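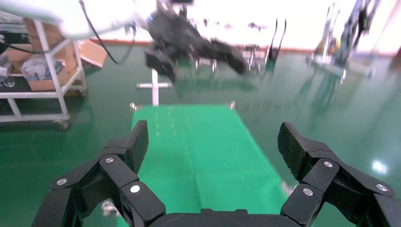 What went wrong on the two-arm bench

If you got our short note last week saying the Ralel trials were on hold, I promised you the longer version, so grab a coffee. It's a bit embarrassing for me, but I'd much rather you hear it from me than piece it together from the fault log.

We were on a repeat run at the Randport lab, the one where both arms share the green mat and take turns reaching in. One gripper waits at the near end with its fingers open, the other comes over from the far side, does its bit and backs out. We'd asked for 60 cycles. Cycle 18 is where it came apart. The second arm started its reach while the first one was still sitting in the shared zone, and the two grippers knocked together, finger against finger. It wasn't a dramatic crash (more of a clack, really), but it was loud enough that I jumped, and then I did the thing we tell every new person to do and hit the stop button.

Nobody was inside the line and nobody got hurt. The damage was one fingertip pad scuffed at the corner and one screw on a finger joint that had backed out far enough to feel with a fingernail. We swapped the pad, refitted the screw and checked all the others on both hands while we were at it.

Now the part I'm less proud of. The two arms are supposed to trade a "zone clear" signal before either one moves in, and that signal times out if it gets old. A while back I'd been chasing a different problem with nuisance stops, and I stretched the timeout to get through an afternoon of testing. I meant to put it back. I didn't! So when the first arm paused to retry its grip, the second one was still holding a stale "clear" and went ahead on it. The controller did exactly what my settings told it to do.

The folks at Bhatt went through the log with us line by line and found 4 earlier cycles where the arms had come closer than they should have. None of those tripped anything, and I hadn't noticed a single one from my chair. That bothers me more than the clack does.

So, what's different now. The timeout is back where it belongs and it's locked, so changing it takes a second person's sign-off. A retry now cancels the clear signal right away – no waiting for it to expire. We've also cut the arm speed over the mat until we've finished a full set of runs at the slower pace, and the log gets read after every set, even the boring ones.

If you're running Costus on your own bench, please go look at your handoff settings before your next session. You'll find the timeout under the shared zone options, and if the number there is one you don't remember choosing, stop and ask us. Same goes for any temporary change you made on a busy day. Write it on the whiteboard, stick a note on the monitor, whatever works for you.

We're starting up again on 02/06/2026 with short runs only, one of us at the stop button the whole time. Bench visits are still on, but you'll be watching from behind the line for now. And if you've had a near miss of your own, send it in. I'd love to run a few of them in the next issue, with or without your name on it.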